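Chapter 8
Pit Stops, Tires and the Clock

By the Stunari Course Team
Last updated: October

Races get won in the pit lane. Lost there too. This chapter is about the stop – when to call it, what it costs, who has to be ready.

Start with the cost. A driver coming in gives up time three ways: slowing for the lane, sitting still, getting back up to speed. New students look only at the middle one. Wrong place to look. At the Worilberg circuit the pit lane is 763 meters long, with a slow left at the entry, and most of the loss happens before the car has even stopped. Short lane, cheap stop. Long lane, think twice.

Next, tires. Soft ones grip early and fade. Hard ones take longer to warm up but hang on. A team picks a starting set and a rough plan, then the race messes with it. Safety car, rain, a slow car in front. Keep a second plan written down before the start. Keep a third if theres any cloud about.

Two words you'll need all through the chapter. Undercut: stop first, use fresh tires to gain time while the other car is still out on old ones. Overcut: stay out longer, hope for clear track, come in later. Section 8.2 works through both with lap charts.
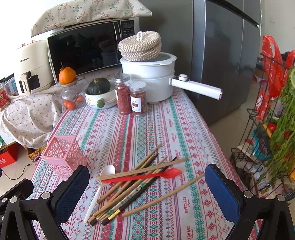 Chopsticks piled on a printed tablecloth.

Now the case we'll follow. Starkomora, a small team, 11 cars back from the leader at Worilberg with a long second half still to run. Their rival Hijazi had just stopped. Starkomora's pit wall had one lap to decide: cover the stop or stay out. They stayed out. Clear track, decent pace for two laps, then the rear tires went off all at once and the gap was gone. Was the call bad, or just the timing? Read the lap chart in section 8.3 before you make up your mind. Most classes split on it.

Before moving on you should be able to:

– work out total pit loss from a lane length and a speed limit
– explain why warm-up laps matter to an undercut
– read a gap chart and mark the pit window on it

Have a calculator handy. Graph paper too, you will need it for teh first exercise.

8.1 What a Stop Costs

Take a flat 200 meters of pit lane and a car held to the speed limit the whole way. No stop yet. First find the time through the lane, then the time for the same stretch at racing speed. Subtract. That gap is the base loss, and everything else in this section gets added to it.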